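Pellcombe Skin Care Listings: Read Me First

Hello, and thank you for stopping by. Pellcombe is a small collection of product listings for face and body care, gathered from shops that were kind enough to let us copy their pages and tidied up by a few people who like this sort of work more than is probably healthy. There are 1,247 listings in it, covering toners, creams, cleansing bars, balms and a good many hand lotions (more hand lotions than anything else, as you'll find out when you sort by type).

The idea came up when Ute Baumgart was trying to compare two toners and found that one shop gave the size in ounces, another in milliliters, and a third only said "travel size." She started a spreadsheet. The spreadsheet grew, other people asked for it, and the file you have now is its great-grandchild.

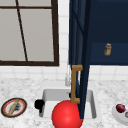 Tapio Karppinen: I used the first release to sort out our shop's shelf labels and it saved me a lot of squinting, but please keep the original size text next to the converted one. A few of our bottles are sold by weight and the converted number made no sense for them.

He was quite right, and we've done it. Every listing now carries size_as_printed, which is exactly what the shop wrote, and size_ml, which is left blank for anything sold by weight. If you wrote a script against the first release, look for the old column "size" and change it to size_as_printed. Nothing else was renamed.

What's in each row

listing_id: a plain number, never reused, even when a listing is taken out
title: the product title as the shop had it, odd capitals and all
maker: the maker's name, spelled one way throughout
type: toner, cream, bar, balm, lotion or other
skin: the skin type named on the page, if there was one
size_as_printed and size_ml: see the note on sizes
ingredients: one long line, with commas, in the order given
blurb: the selling text, up to the first blank line

Prices are left out on purpose. They go stale so fast that we grew tired of answering letters about them, and the shops were happier that way too.

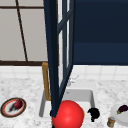 Parndale, March

Release 2 is ready! The big change is the ingredients column, which Hilde Cuypers went through by hand, fixing run-together words and the places where "aqua" and "water" had both been pasted in from two versions of the same label. She also found 60 listings that were the same product under slightly different titles. We kept both titles in those cases and added a same_as column that points from one to the other, so you can drop the doubles or leave them as you please.

The Stedell shop pages came in late, so their blurbs haven't had the same careful reading as the rest. Expect some stray shipping notes in there. Rosemarie Brinkmann is working through them in the evenings and would be glad of company. 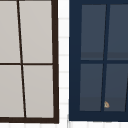 Known Problems

The skin column is only as good as the shop pages. "Oily," "oily to normal" and "shine-prone" all turn up, and we haven't tried to merge them. Accented letters in a few maker names (Bălan is the one that bites most often) will look wrong if you open the file in a program that doesn't expect UTF-8. Choose UTF-8 when it asks and they come right.

Please don't use the blurbs as health advice. They were written to sell creams, and we haven't checked a single claim in them.

Sending corrections

Write to Dirk Stüber with the listing_id and the text as it ought to read. Up to 30 fixes can go in one message; for more than that, a small spreadsheet is easier on his eyes. He answers everybody, though it can take him a while when the garden needs him.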